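Does Chamber Music Need a Quarry?

The Fleltberg Players take Schubert outdoors in May. Our writer has some doubts. 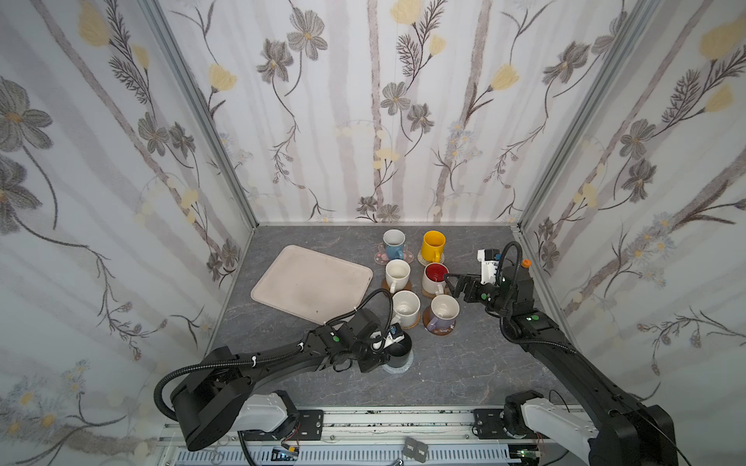 The old stone quarry at Fleltberg is 18 miles from the nearest town, at the end of a road that the county grades twice a year. In May, five string players will sit on a plywood platform at the bottom of it and play Schubert for anyone who has bought a ticket and brought a cushion.

I have been to a lot of these. I've heard Brahms in a boathouse and Haydn in a salt barn, and I once sat through a full program of new music in a parking structure while someone looked for their car. The pitch never changes much. The hall is stuffy, the public is scared of it, and a change of address will fix both.

Elango Nambiar, the cellist who runs the series, makes the pitch better than most. "People hear differently when they can see the sky," he told me over the phone. I asked him how he knew. He laughed and said he didn't, but that the players certainly did, mainly because of the wind.

Wind is a real problem. Gut strings go out of tune, pages blow off stands, and a quintet that fills a room can get lost before it reaches the tenth row. Nambiar says the rock walls send the sound back. Perhaps they do. At last year's concert I sat on the left side and heard a great deal of viola, with the first violin arriving now and then like a radio in another apartment.

Then there is the question of who comes. The quarry holds 824 people, and last year both nights sold out. That's a good number for Schubert. But the Players' regular season at Kamath Hall, which is heated and has a bus stop, sells less than half its seats. If the quarry is winning new listeners, they aren't showing up in November.

Nambiar doesn't duck this. He says it takes time, and that nearly 2,000 people are now on the mailing list. I'd like to know how many of them open the mail.

The program, at least, is serious. Along with the Schubert there's a 23-minute quintet called Nerarik by the composer known as Sostberg, written for the site and full of long silences. I've seen the score and I like it on paper. Whether those silences will survive folding chairs and a few hundred picnic bags is another matter -- last year somebody opened a can of something in the slow movement.

I've bought my ticket anyway. This time I'm sitting on the right.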